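Sternel 700 diary
@sternel_slow_lane
2019-04-27

The motorcycle started this morning. I am going to tell you how that went, and you are going to sit there, because I have had a lot of coffee and my neighbors have stopped making eye contact.

Background for new followers: the bike is a Sternel 700. I parked it in December with the sincere intention of doing everything the owner's manual says to do before parking a bike in December.

What the manual says: fill the tank, add stabilizer, change the oil, take the battery out, get the weight off the tires, put a breathable cover on it.

What I did: put a cover on it. Can't speak to the breathing.

I did buy the stabilizer. It spent the winter on a shelf in the garage, perfectly stable.

First discovery of spring was the battery. A healthy one should sit somewhere above twelve volts. Mine had a number that started with a 9, and it got lower while I looked at it.

Put it on the charger overnight. The charger has a green light and a red light and a mode where both of them blink. The booklet covers the green light and the red light.

Called Jacquet, the parts place out past the Killau exit. They had a battery for the 700 in stock. They had one for the older 700, I mean. Same name on the box, terminals on the wrong sides.

I learned about the terminals at home, with the seat off and the new battery in my hand, holding it at different angles as if one of them would help.

Back to Jacquet. The guy at the counter asked what year. I said the year on the title. He said, "No, what year is it really?" and I felt that was a bit personal.

For the record, Sternel sold leftovers as the next model year for a while, so the paperwork and the wiring can disagree. You want the date stamped on the plate by the steering head. Mine is under a cable and a fair amount of chain lube.

How chain lube got up there I could not tell you.

Lunch break. 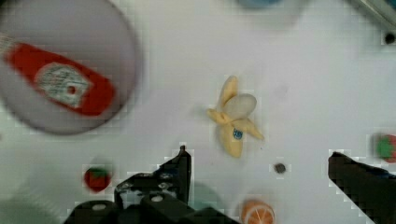
Toy banana, half out of its peel.

OK. Right battery, in the hole, bolted down. Dropped one of the little square nuts that live behind the terminals. If you have ever owned a motorcycle you already know where it went, which is inside.

Magnet on a stick. Nope, the nut isn't magnetic. Bent piece of wire. Nope. Finally leaned the bike over toward me and shook it like a vending machine, and out came a square nut.

Different square nut. Older. Some previous owner's.

It fit. We're moving on.

Turned the key and got the whole dashboard show: needle sweep, fuel pump whine, little amber lights. I had missed that whine more than I've missed some relatives.

Hit the starter. It cranked. It cranked very well. If cranking were the goal I'd have been done before ten.

Things I checked next, in order: kill switch, sidestand switch, clutch switch, kill switch again.

It was the kill switch. I had checked it by looking at it and nodding. Please do not reply to this post.

(On a lot of bikes the engine won't crank at all with the kill switch off. On mine it'll spin all day and never give you a spark. Yes, I have owned it for 4 years.)

Then it caught. Ran on what sounded like one cylinder, thought it over, and picked up the other one. Big cloud out the back. It smelled like old varnish, so I guess that's what happens to gas when the stabilizer stays on the shelf.

Let it idle until the fan came on, shut it off, drained the oil while it was warm. Drain bolt was tight enough that I suspect the last person to touch it was me after watching a video about torque.

New crush washer, new filter, fresh oil. I wrote the mileage on the filter in marker. I will never once look at it.

Tires: both low, rear one worse. Flat spot? I've been bracing for it since I remembered that stands exist. Aired them up, and we'll find out in the first couple of miles whether it rides round.

Chain: orange. A kind of festive orange. Scrubbed it with kerosene and a brush, wiped it, lubed it, checked the slack at several points along the run. It has a tight spot. I'm calling it character until payday.

Somebody asked in my messages why I don't sell it and get the Vuvetti, the one in all the ads with the exposed frame and the seat like a diving board. I went and sat on a Vuvetti at the spring open house. Beautiful machine. My knees were up near my ears.

Also, to get to the Vuvetti battery you take off the tank. I asked twice. The sales guy said it like it was a feature.

So the Sternel stays. It's ugly, it's heavy, and every fastener on it is a size I already own, including the ones I've rounded off.
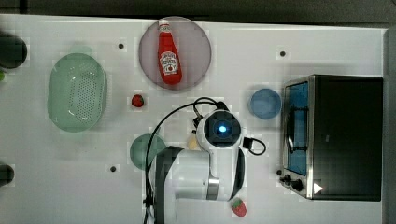 Filed under: Motorcycles > Spring Startup

Test ride report. Backed it down the driveway with the engine off so the brakes could be introduced slowly. Front brake, good. Rear brake made a noise like a door in a haunted house, then stopped making it.

Took the river road toward Killau. First mile there was a thump from the rear at low speed, very steady. Second mile, softer. By the grain elevator I couldn't feel it anymore, or my backside had given up reporting.

Road's still covered in winter sand, mostly in the corners, exactly where you'd put it if you had a grudge. I rode like a person carrying soup.

Waved at every bike I saw. Waved at a guy on a riding mower. He waved back, and he had better lean angle than I did.

Topped up at the gas station to water down whatever's left in the tank. Total fill came up 93 cents short of the round number I was aiming for, because the pump clicked off and I've been burned by the overflow before. Literally, small patch of jeans.

Came home the long way. Throttle's a little snatchy right off idle, so the cables need attention, and the left mirror has gone limp and now gives me an excellent view of my own elbow.

Remaining list: mirror, cables, coolant I keep meaning to look at, registration sticker that is in the house somewhere in an envelope.

To the folks asking for advice: charge the battery before you buy one, read the plate and skip the title, put a rag under the terminals before you touch those nuts, and flip the kill switch with your hand. Your actual hand.

And pick up a cheap battery maintainer in the fall. I bought mine today at Jacquet, on the third trip. It's on the shelf next to the stabilizer.

Update: found my original square nut. It was in my shoe.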